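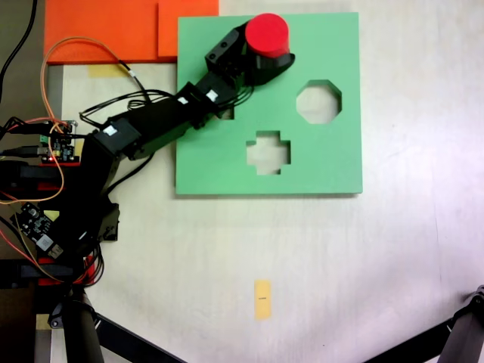 # Who Gets Covered? A Look at the Sendcombe Fair Housing Ordinance

Group report, Local Government and Civil Rights seminar
Jawad Paracha, Wakana Noguchi, Kenta Hirano
Submitted Mon 4 July

## What we set out to do

The Sendcombe town council passed a fair housing ordinance in January. It bars landlords from turning people away over where their income comes from, which mostly means housing vouchers and disability payments. The press release called it "a historic step." Our group wanted to know what the step was, who could use it, and what happens to a person who files a complaint.

We read the ordinance, the minutes of the three council meetings where it was discussed, and the complaint form. We also interviewed Council Member Reto Leitner, who sponsored it, and Akihiko Kawaguchi, who runs the tenant advice desk at the Murakami Center. The largest landlord in town, Guvum Property, did not answer two emails and a phone call.

## The text of the ordinance

The main rule is one sentence long and clear enough. A landlord may not "refuse to rent, or set different terms" based on a lawful source of income. The trouble starts in the exemptions section, which is four times as long.

- Buildings with fewer than four units are exempt if the owner lives on the property.
- Rentals of a single room are exempt.
- A landlord may still require income of three times the rent, and the ordinance doesn't say whether the voucher portion counts toward the rent or gets subtracted first.

We think the last item matters most. If the full rent is used, a voucher holder can be turned down on income alone and the landlord has broken no rule. Leitner told us this reading was "not the intent." We asked why the intent wasn't written down. He said the town attorney preferred to leave it flexible, and that it could be fixed later. No amendment has been introduced as of this writing.

## Complaints and penalties

A complaint has to be filed within 30 days of the refusal. Kawaguchi considers this too short. Many people who come to his desk are still looking for a place to live at that point, and paperwork about the apartment they didn't get is low on the list. The form itself runs to 13 questions and asks for the landlord's legal business name, which tenants often don't know. One man he helped had only ever dealt with a leasing agent named on a yard sign.

The fine is up to $500 for a first violation. The minutes show that one council member asked whether that would change anyone's behavior, given local rents. The answer recorded is "staff will look into it." We couldn't find any follow-up in later minutes.

The town has received 26 complaints so far, according to the clerk's office. We were told that none has led to a fine. The clerk could not say how many were dismissed, how many were settled, and how many are still open, and we don't want to guess. A low number of fines could mean landlords are following the law. It could also mean cases are stuck. Leitner leaned on the first explanation in our interview and had no data for it.

## What the supporters say

To be fair to the council, the neighboring town of Prutenov has no ordinance at all, and a renter refused there over a voucher has no local office to go to. Kawaguchi agreed that having something on paper has changed some phone calls. When he mentions the ordinance, a few leasing agents back down. He was careful to say this was his impression and that he keeps no records of it.

Leitner also argued that a stronger bill would have failed. The vote was close, and the owner-occupied exemption was added the night before. That may be true. We noticed, though, that the exemption was described in the meeting as "minor," and that the council had no estimate of how many rentals it removed from coverage. We asked the assessor for one and were told the records don't track who lives where.

## Limits of our work

We spoke with two people, and one of them wrote the law. We didn't interview any tenants who had filed complaints, because the clerk can't release names and Kawaguchi's clients were understandably not eager to talk to students. Our group also disagreed on tone. Wakana thought the draft was too hard on the council. Kenta thought the opposite — the section above on supporters was the compromise.

## What we would ask for

1. A written rule on how the income test applies to voucher holders.
2. A longer filing window.
3. A public table of complaint outcomes, updated each quarter.

The third would cost the least and we'd want it first. We sent the list to Leitner's office along with a copy of this report and got an automatic reply.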